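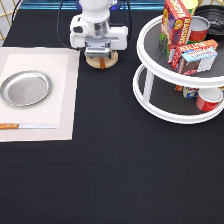
4.2 Recording a drama series on the Sindum box

1. Press Guide and highlight the first episode.
2. Press the red button twice. A double dot shows that the whole series is set to record.
3. Open Series Options and choose how many episodes to keep. The factory setting is 6.
4. Set End Padding to 30 seconds or more if the channel often runs late.
5. Press Save, then Back.

Note: Repeats are skipped by default. To record them, set Repeats to On before step 5.

Note: On the Alard and Farquharson channel packs, a new series may appear in the guide under a different number - check the title as well as the channel.

Caution: Do not unplug the box while the front light is amber. The recording in progress will be lost.

The disk holds 200 hours in standard quality. When it is full, the oldest watched episodes are deleted first. Locked episodes are kept.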